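Lultgate 厨房仿真环境巡检单（附我的唠叨）

环境编号：2634
检查人：Liya Ayele
复核：Horațiu Grecu
时间：八月，某个周五下午，拖到快下班才填完

先说两句。以前 Prakent 那边的样板厨房要我们拎着工具箱跑现场，现在换成坐在屏幕前一项一项点过去。腿是省了，眼睛真没省！表格还是老格式，备注栏我照旧写得满满当当，嫌啰嗦的直接看每项后面的结论就行。

一、地面与通行
1. 浅色木纹地面，板缝、纹理无闪烁。结论：通过。
2. 柜脚与地面交接处无穿插。结论：通过。不过灰色柜面和旁边深色柜面的底边差了一点点高度，我先当成设计如此，Horațiu 你去对一下图纸。
3. 家具腿附近的夹爪净空。结论：待复测。黑色的腿、黑色的横杆，再配上黑色的指头，暗处糊成一团，我盯久了眼睛发酸。

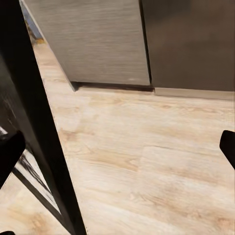

我跟 Sebastian Ursu 为这一条争了半天。他觉得碰撞检测会报警，人不用管；我觉得报警归报警，操作台前的人总得看得清自己离家具腿还有多远吧？以前现场有人喊一嗓子“小心脚下”，现在这一嗓子得靠我们写进表里。最后定的是：远程操作员靠近家具腿时降速，并且切一次备用视角。

二、台面与电器
4. 台面不锈钢包边，高光正常，没有刺眼到影响判断。结论：通过。
5. 水槽、龙头位置与布置单一致。结论：通过。
6. 灶具和烤箱：旋钮默认状态要写进任务说明。结论：补文档。Gladys Mugo 是做了多年厨房验收的老手，她一来就问“关火谁确认？”，我们几个写脚本的面面相觑，谁也没想到要写这个……这种问题就得她来问，所以她现在从跑现场改成了审任务说明，工作量一点没少，她自己说比爬梯子强。
7. 吊柜拉手齐全，下柜无拉手的面板要在任务里标明不可抓取。结论：补文档。
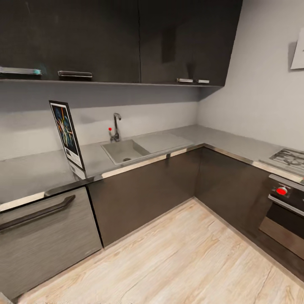
图注：水槽与灶台转角，海报靠墙放在台面上。

8. 台面散放物品。结论：有条件通过。靠墙立着的带框海报算“可移动物”，别再登记成固定装饰了，上一版就是这么填错的，害得 Katona 调度程序绕着它走。

三、人机交接
9. 急停：操作台 2 个按钮，逐个按过，都有响应。结论：通过。
10. 换班交接：原来是口头说，现在要求在 Flurklow 里留一段文字。结论：执行得马马虎虎。有人只写“正常”，正常什么呀！请至少写清手臂停在哪儿、夹爪是空的还是夹着东西、手头任务做到哪一步。
11. 连续盯屏时间：每班最多 3 小时，到点换人。结论：不通过。这周有两位同事超时了，都说“再做完这一条就走”。我懂，我自己也这样，可是盯累了人真的会走神。
12. 带框物品的抓取：框边薄，立着的时候又容易歪，接近速度按低档。结论：通过，加备注。

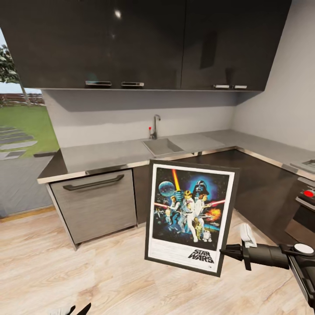
第 12 项的低档是 Araceli Villalobos 提的。她从前在仓库搬画框，说人手去拿框子会本能地先托住底边，遥控的时候这种手感全没了，只能拿慢来换。我把她的原话抄进了培训材料，新来的同事反而最爱看这一段，比我写的那些条款好懂多了。

还有一件跟设备无关的：好几位老师傅担心以后只剩看屏幕的活儿。我没法替公司打包票，只能说眼下这张表里待复测和补文档的几项，没有哪一项是程序自己提出来的，全是他们挑出来的毛病。复核的时候请把提出人的名字写上，别只写“检查组”。

遗留事项
· 第 2 项：Horațiu 核对图纸。
· 第 3 项：改完视角后由我复测。
· 第 6、7 项：Gladys 审完任务说明再放行。
· 第 11 项：排班表重排，Sebastian 负责，下次例会前发给大家。

签字栏在系统里点一下就行，纸质版不用再打印了（打印机也还没修好）。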